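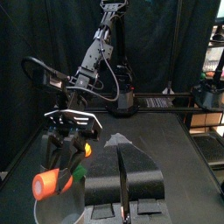
Zirnside two-arm bench package: what it costs, what you get, and what I'd do first

I'm Triin Lūse and I look after bench sales at Umness. Most people who land on this page have a bit of budget, a deadline in December and a manager asking why they need two arms when one would do, so I'll try to answer in that order.

The Zirnside package is £3322 before VAT. For that you get the black table top with its metal rails, the clamps, the drape kit and the cable set. Arms, grippers and cameras are quoted separately (people nearly always have a preference, and I'd hate to sell you something you'll swap out by spring). Delivery is quoted by postcode. If you're on an upper floor with no lift, please say so when you ask!

Do you need two arms? If your work is only picking up and putting down, then no, buy one and spend the rest on spares. Once you want one arm to hold a bowl while the other one does something with it, you need the pair, and you need them facing each other across the table with enough room for the grippers to meet in the middle. 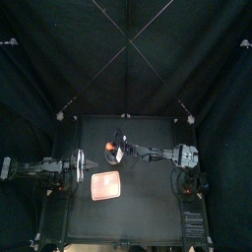

Now the drapes, which everyone tries to cross off the quote. Please don't. Black cloth on the sides cuts down the reflections and hides your colleagues wandering past, and it costs far less than the week you'd lose fiddling with lights. Hywel Lougher in our workshop hangs his before he bolts anything else down, and I've come round to his way of doing it.

A few things I'd put in the budget that don't show up on most lists:

Spare fingers. Order two sets per gripper, they do wear.
Cable ties and gaffer tape. Silly money, but you'll run out on day one.
Objects to handle. Toy food, blocks, cups and trays are all fine. Set aside £82 and go to a decent toy shop, and pick colours that stand out against a black table.
Your own time. Allow 7 working days from delivery to first proper session, and more if your IT people have to approve the computer. 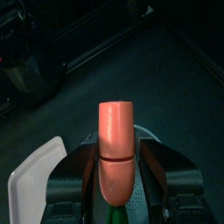
A wooden toy held upright between the gripper fingers.

On sizes: small rounded objects are a good test of any gripper you're thinking of buying, much better than a nice square block. Bring your own along if you come for a demo. Torben Kröger runs those, and he's happy to let you try things for an hour or so before anybody mentions money.

Lead time on the table is 7 weeks at the moment. The drape kit is in stock and can go out ahead if you want to check it fits your room.

Quotes and awkward questions to me, invoices to Zdenka Papadopoulos in accounts. Prices last checked Tuesday, September 3, 2019.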